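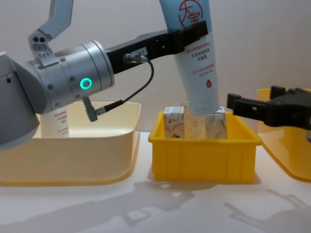

Why do people pay for contents cover they never claim on?

Project report by Hawi Lencho, Personal Finance and Society module

Where the idea came from

My flatmate's bike was stolen from our hallway in March and she didn't claim for it. She had cover. She'd been paying for it every month since she moved in, and the bike was listed on the policy, and she still bought the next one out of her savings. When I asked her why, she said the excess was nearly as much as the bike and she didn't fancy the forms. That annoyed me for days, and then I realised I had a project!

I wanted to find out how renters in Trurkville decide whether a loss is worth claiming for, and whether they know enough about their own policy to decide well. I left home owners out. Their contents cover usually comes bundled with buildings cover and the sums get muddled together.

What I already knew, and what I had to look up

The excess is the part of a claim you pay yourself. I knew that much. I didn't know that many policies have two, a compulsory one set by the insurer and a voluntary one you pick when you buy, and that they're added together. If you choose a high voluntary excess to bring the price down, you may be talking yourself out of every small claim you could ever make. That might be perfectly sensible, as long as you know you're doing it.

I also had to learn about single item limits. A policy can cover thousands of pounds of belongings in total and still pay only up to a set amount for any one thing unless you name it separately. Laptops, bikes, musical instruments and jewellery are where people get caught.

The last one was "new for old" against "indemnity" cover. New for old pays for a replacement. Indemnity pays what the thing was worth on the day you lost it, after wear and tear, and for a four-year-old sofa that can be hardly anything.

How I did it

I wrote a short questionnaire and put it through doors in two areas, the terraces around Skernier Road and the newer flats at Trudley Court. I printed 500 copies and 125 came back, a quarter of them, and my supervisor told me to be very pleased with that. I am! There was a box at the Alemneh café where people could drop their forms, and I think that helped a lot, as most of them turned up there and hardly any by post.

The questionnaire asked whether people had contents cover, what they thought their excess was, whether they'd had a loss they could have claimed for, and what they did about it. The last question asked them to find their policy and write down the real excess. I worried everyone would skip that one. Plenty did, and I've treated them as "not checked" and kept their other answers.

I then did three longer interviews with people who had ticked the box to say they were happy to talk. These were my favourite part of the whole project. I've not used names.

What I found

Guessing the excess. People who checked their policy were often surprised, and nearly always in the same direction. They had remembered the voluntary part and forgotten the compulsory part. One person wrote "oh dear" in the margin next to the real number, underlined twice.

Small losses. Phones, bikes and spilled drinks on carpets came up again and again. The usual reason for not claiming was the excess, as I'd expected. The next most common was fear that the price would go up at renewal, and this one fascinated me, because hardly anyone who gave it had ever asked their insurer. They'd heard it from a parent or a friend.

Big losses. The first person I interviewed had a burst pipe in the flat upstairs and claimed £2396 for furniture, clothes and a rug. She got most of it. What made the difference, she said, was that she'd taken photos of every room when she moved in, for the deposit, and could show what she'd owned. She had no receipts for anything older than a year.

Thinking the landlord covers it. I hadn't planned a question about this and I wish I had. Two of my three interviewees had believed at some point that the landlord's policy covered their belongings. As a rule it covers the building and whatever the landlord owns in it, and a tenant's things are the tenant's problem.

What went wrong

My question about "a loss you could have claimed for" was badly worded. Some people counted things their policy might not have covered, such as a phone dropped in the street when they only had cover inside the home. I should have split it in two — what happened, and then what the policy said.

The Trudley Court forms went out on a Monday in the same week the building managers sent round a survey of their own, and I suspect some of mine went in the recycling with it. I got far fewer back from there than from Skernier Road, so I haven't compared the two areas, although I'd hoped to.

People who return a form about insurance are probably more interested in insurance than their neighbours. I can't fix that.

What I'd do next

I'd love to follow a group of renters through a full year and ask them to note each loss as it happens, however small. Memory is a poor record of a cracked phone screen. I'd also like to test a one-page summary to stick inside a kitchen cupboard, with the total excess, the single item limit and the claims phone number on it. My flatmate has one on ours already, and she has lowered her voluntary excess.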